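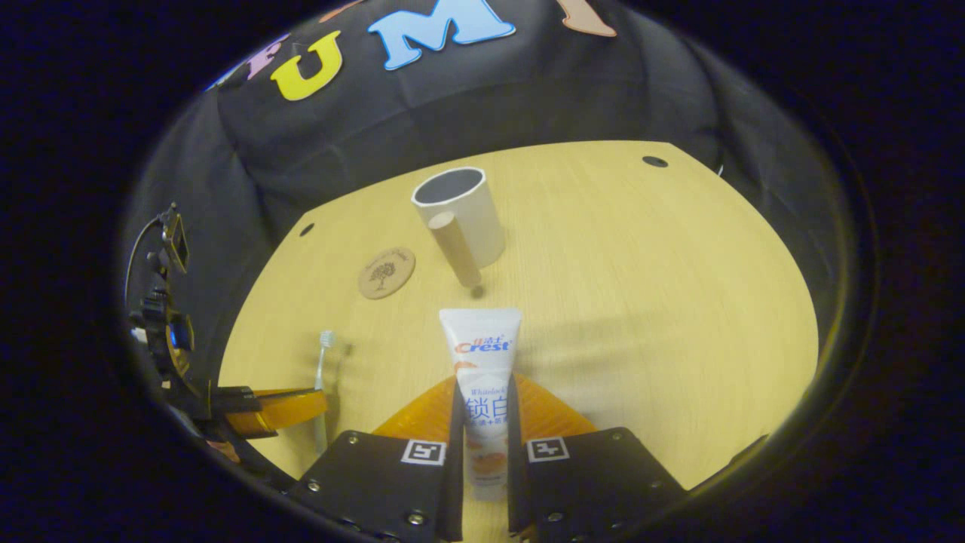 Finger pads wearing crooked on the hand-held grippers – what are you using?

gumleaf_bench
Hi all, long-time reader and I think only my third post, so be gentle. I look after the hand-held grippers on our bathroom-items table (toothpaste, toothbrush, cup, the usual bits) and I'm after some advice on the narrow black inner pads. Ours have started wearing more at the tip than at the root, and when you close on a toothpaste tube it wants to roll a few degrees. Upright with the cap end down between the fingers it's not too bad, and the Crest tube sits nicely enough when the pads are fresh, but by the time we've logged 705 grasps on a pair I can feel it going. I've been swapping both pads at that point and re-seating the finger plates while I'm in there. Is that far too often? The pads come from Preltia and they aren't cheap by the time you add the freight.

ohmy_servo
Welcome back! 705 sounds terribly early to me. We run the same Preltia pads and our log says 2,363 on the current pair, and they still hold a brush handle without complaint. Before you spend any more money I'd look at whether your plates are parallel. Two screws per finger, and if one is done up hard before the other is started, the plate sits ever so slightly toed in and the tips do all the work. Loosen both, close the fingers gently on something flat, then nip them up a little at a time, turn and turn about.

kettleson
I'll disagree with my learned friend above, in the nicest possible way. Soft tubes are much harder on pads than brush handles are. People squeeze until the tube bulges, the pad edge digs in, and away goes your rubber. We change at 937 whether they look tired or not, and I sleep well. Agreed on the screws, though.

gumleaf_bench
Thank you both, that's lovely and quick! I had a look over morning tea and I'm a bit embarrassed to say I have always done the lower screw right up first because it's easier to get the driver on. So that may be my answer. While I've got you – do you re-check the square markers on the fingers after you've had the plates off? I've just been putting it all back together and carrying on.

ohmy_servo
Yes, every time, please do! The marker rides on the finger plate, so if the plate has shifted then your opening width has shifted with it. Close fully, zero it, open fully, check it against your last reading. Takes me less time than boiling the jug. And wipe them with a dry cloth while you're there. A toothpaste smear across the corner of a marker cost us a whole afternoon back in May, with the width jumping all over the shop and me blaming the cable.

ultach_dave
Different setup at our end (we build on the Ultach plates) but same story with pads. I stopped buying them altogether and cut my own from sheet, stuck down with double-sided tape. Colour's a bit off and my edges are nothing to write home about, but the whole lot cost less than one bought pair.

kettleson
Tape creeps, mate. Fine on a cool morning, and then after a few hours under the lights the pad has slid toward the tip and you're measuring a different gripper from the one you started with. I did it for a season and went back to the proper ones.

ultach_dave
Mine don't creep. I clean the plate with alcohol first and leave it clamped overnight. We'll have to agree to differ on that one!

wren_and_wrench
Can I put in a word for doing the left and right units on the same day? We let one get ahead of the other and the operators started favouring the hand with the good grip, so the brush and the tube kept ending up on the same side of the table. Our Wastine job sheet now has both on the one line and you can't tick it off until they're both done.

gumleaf_bench
That's a good tip, I keep mine on separate sheets and the second one always slides. Right, I've re-seated all the plates the slow way, zeroed the widths and left the old pads in for now, against kettleson's better judgement. The counter's at 789 on this pair. I'll keep squeezing toothpaste and post a photo of the wear when they come off.

kettleson
Noted, and I'll be waiting with my told-you-so. Measure them at tip and root before you bin them, would you? I'd like the numbers.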